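Flolthorpe school roof leak closes kitchen, lunch moves to the gym

13 January 2021

FLOLTHORPE – Students at Flolthorpe Elementary will eat lunch in the gym for at least 10 school days after a leak over the kitchen brought down a section of ceiling early Monday, the district said.

No one was hurt. The ceiling landed on a steam table and a tray rack, neither of which was in service at that hour.

Superintendent Nazar Ostapchuk said the leak began at a seam that had been patched in October by Pesima Roofing, under a repair contract worth $3,000. The patch came with a warranty. The warranty, according to a copy handed out at Tuesday night's school board meeting, does not cover water.

"We are seeking clarification on that," Ostapchuk said.

Pesima did not return two calls. A recorded message at its office said the company was experiencing high volume due to the rain.

Until the kitchen reopens, cold lunches will be packed at Haruna Middle School and driven over by van. The trip takes about 15 minutes, or longer when the Alier Road crossing is down, a subject on which several parents spoke Tuesday at some length. One asked whether the railroad could be persuaded to hold freight trains until after sixth grade had eaten. The board took the question under advisement.

Gym classes will meet outside, weather permitting. Weather has not been permitting, and teachers have been told to prepare what a memo to staff calls "seated movement."

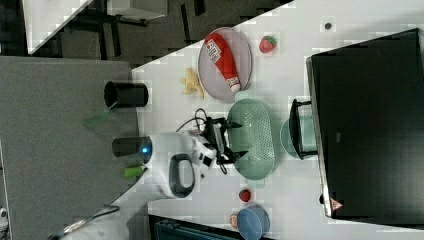
The board voted 3 to 2 to pay for an emergency inspection of the whole roof, which dates from the building's last addition. Both members who voted no said they supported inspecting the roof but wanted to see the estimate first. The estimate was in their packets, on page 101.

Parents of children with food allergies should call the school office before Friday to confirm that the Haruna kitchen has their forms. Breakfast service is suspended. The lost-and-found, which had been kept in the hallway next to the kitchen, has been moved to the library and is drying.

The board meets again in two weeks, in the library. It normally meets in the gym, but the tables will be up.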